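4. Colocación y nivelado

La mesa Onyeka sale de fábrica plana. Su suelo, casi con toda seguridad, no lo es. Dedique un rato a este capítulo antes de quejarse del café inclinado.

4.1. Antes de empezar

Compruebe que ha terminado el capítulo 3 y que no le sobran tornillos. Si le sobran, vuelva al capítulo 3. El sobre con la etiqueta Purport contiene piezas de repuesto y debe seguir cerrado: esos tornillos sí pueden sobrar.

Necesitará un nivel de burbuja, la llave hexagonal suministrada y una segunda persona. El nivel del teléfono sirve para discutir con ella, pero no para nivelar una mesa.

4.2. Puesta en pie

1. Extienda una manta en el suelo, al lado del lugar definitivo de la mesa.

2. Con el tablero boca abajo sobre la manta, enrosque a mano los pies regulables hasta el tope y luego desenrosque cada uno 2 vueltas completas. Le hará falta ese margen en los dos sentidos.

3. Levanten la mesa entre los dos, agarrándola por el bastidor.

PRECAUCIÓN: No vuelque la mesa apoyándola sobre dos patas. Las patas aguantan mucho peso en vertical y muy poco orgullo en diagonal. La garantía de Hirnance no cubre ninguna de las dos cosas.

4. Deje 6 cm libres entre el tablero y la pared para el paso de cables. Si tiene un radiador, la distancia mínima es de 50 cm, por mucho que en invierno apetezca otra cosa.

4.3. Nivelado

5. Coloque el nivel en el centro del tablero, paralelo al lado largo. Ajuste los pies del lado más bajo con la llave, de cuarto en cuarto de vuelta.

6. Gire el nivel noventa grados y repita. Vuelva después a la primera posición, que se habrá desajustado mientras usted miraba la otra.

7. Apriete las contratuercas sujetando el pie con la otra mano. Si no lo sujeta, el pie gira con la tuerca y podrá disfrutar otra vez del paso 5.

Nota: en suelos de tarima, compruebe el nivelado en diciembre, con la calefacción puesta. La madera tiene sus propias opiniones sobre la humedad.

4.4. Primeros cuidados del tablero

8. Retire la película protectora despacio y en diagonal. No use cuchillas. Sabemos que tiene una cerca.

9. Pase un paño de algodón apenas humedecido y seque enseguida. El acabado mate muestra al trasluz cualquier pasada mal rematada, así que conviene mirar el tablero también desde un lado.

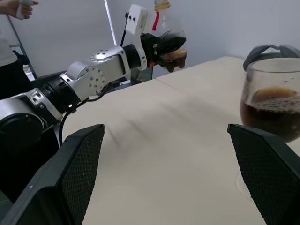
10. Aplique el aceite Telton en capa fina y espere 14 horas antes de apoyar nada. Un vaso también cuenta como algo.

PRECAUCIÓN: Los trapos empapados en aceite pueden arder solos. Extiéndalos al aire libre hasta que sequen y no los guarde hechos una bola en el cubo.

4.5. Si algo no va bien

La mesa cojea después de nivelarla: afloje los tornillos del bastidor media vuelta, deje que la estructura asiente y apriete de nuevo en cruz. Un posavasos doblado bajo la pata es una solución muy extendida — y no figura entre las autorizadas.

El tablero cruje: revise los tacos de fieltro entre tablero y bastidor. Están en la bolsa pequeña, la que parecía vacía.

Un pie no gira: no fuerce la llave. Levanten la mesa entre los dos, quite el peso de esa pata e inténtelo a mano.

Texto revisado por Somtochukwu Okeke, 24/07/2021. El montaje del cajón lateral continúa en el capítulo 5.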